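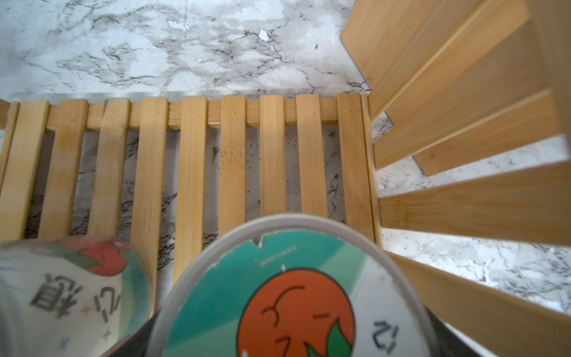

Listivau, 6/12/19

Keeping small grow kits on a slatted rack

A bamboo rack made for dishes or pot plants is a good place for seed kits, jars of potting mix and the other small containers that collect when you grow things indoors. The slats let crumbs fall through and air get under the pots. They also let everything fall through that you didn't want to lose, and the counter underneath gets dirty where you can't see it. The tips below come from our own rack and from readers who wrote in after the August page on windowsill herbs.

Setting the rack up

Put the rack together on a towel. Leave every screw a half turn loose until all the slats are in, then stand it on the counter and tighten while you press down on the top. If you tighten as you go, the last leg won't touch.

Check the slats with your hand before you load anything. Run a palm along the ends, which are usually rougher than the faces. A few strokes with 220 paper fixes most of it, but the store in Sestum only had 218 on the sign and when I asked they said it was a typo. Either way, fine paper.

Leave a gap between the back of the rack and the wall, enough for two fingers. Wall stickers and painted plaster both mark where wood rubs on them. If the rack creeps backward when you take things off it, put a small dot of clear silicone under each back foot and let it cure overnight with the rack upside down.

Sweeping under it

Dry potting mix and perlite scratch. Don't wipe them across a polished counter with a wet cloth. Lift the rack off, brush the loose bits onto a piece of card with a soft paintbrush, and wipe after that. A 30 mm brush fits between most slats if you don't feel like lifting the whole thing.

For what's left in the corners, fold a strip of masking tape sticky side out and dab. It picks up the pale flecks that a cloth pushes around. The seam where the counter meets the wall is the worst spot and takes a dry toothbrush.

On real marble use water and a drop of dish soap, nothing else. Vinegar and lemon will dull it, and so will most bathroom sprays. On a printed marble pattern you can be less careful with the cleaner and more careful with blades and scouring pads. 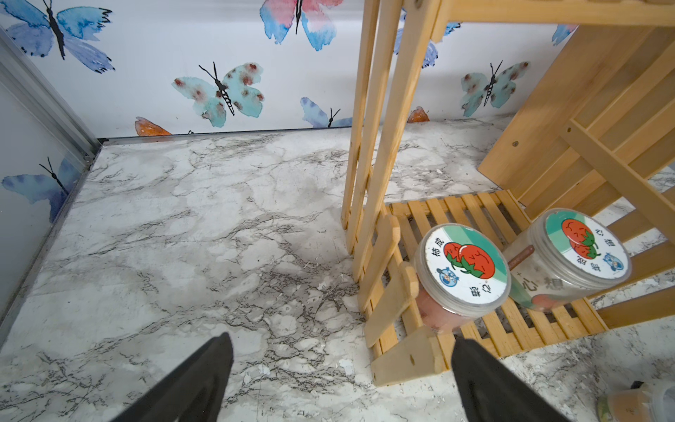 Crumbs near the low slatted shelf, with butterflies on the wall behind.

If you have stickers on the wall at counter height, dust them downward with a dry cloth. Wiping up lifts the thin parts first. A corner that has already come loose can be pressed back with the bowl of a warm spoon over a sheet of baking paper. Once there is grit on the back of it, give up and peel it off.

Storing leftover mix

Most kits come with more potting mix than the pot will hold. Keep the rest in its own bag, fold the top over and stand the bag in a jar. The jar keeps the bag upright, and you can spoon out of it with one hand. Clear plastic is best for this. You see how much is left without opening anything, and you see mold early.

Dry mix keeps a long time. Damp mix doesn't. If yours has clumped, spread it on a tray for a day, stir it once and put it back. The Rasemum mix we use is sold in a bag that won't reseal, so I use a clothespin.

Little rakes and spades should be stored dry and not left standing in the mix. The handles swell and the plastic heads work loose. If a head already spins, wrap one turn of sewing thread around the end of the handle and push it back on.

Small pegs and beads roll. Give them a jar lid of their own. 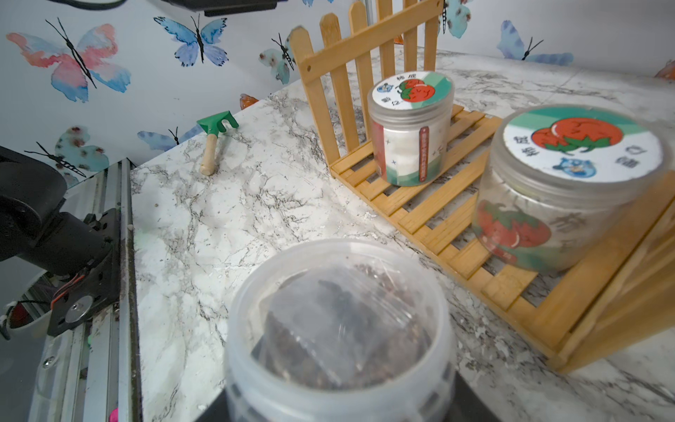 Can I keep the jars on the rack while I water the pots next to them?

Move them first. Water runs along the slats and sits under anything with a flat base, and a paper label will go soft before you notice.

What goes on which level

Tall tubs go on top, short ones below. It sounds backward to anyone who was taught to keep weight low, and for a rack on the floor I would keep the weight low. On a counter you mostly look down at it, so the short containers should be the ones you read from the lid. Tall ones you read from the side.

Turn the labels out. Do it as you put each tub back, or you'll be turning all of them at once on the day you're in a hurry. If the label is in a language you don't read, write the plant and the sowing month on a bit of masking tape and stick it to the side. Don't stick it on the lid. Lids get swapped.

Leave space for your fingers between tubs on the top level. If you have to tip one to get it out, the one beside it goes too. Light, empty tubs are the ones that get knocked off, so put those toward the middle. 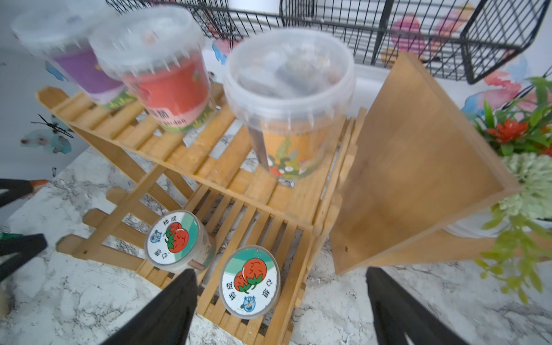 Gilles Moulin
Household editor

Care of the bamboo

Wipe it with a damp cloth, then a dry one. Never soak it. Twice a year I rub mine down with food-grade mineral oil, leave it 40 minutes and wipe off whatever hasn't gone in. Don't put the tubs back until the next morning, or the bases will stick and leave rings.

Black spots between slats are mold. Scrub with soap and a stiff brush, dry the rack in moving air and look again in a week. Dark bands across a slat at the joints of the cane are part of the plant and won't scrub out.

Desmond Tran from Millet wrote to ask about squeaking. Rub candle wax on the places where the side pieces cross and retighten the screws there. If it still squeaks, a dowel is loose in its hole. Take it out, put a little wood glue on it, and clamp it with a rubber band until it sets.

Next month: drawer liners, and what to do with a sticky cutlery tray.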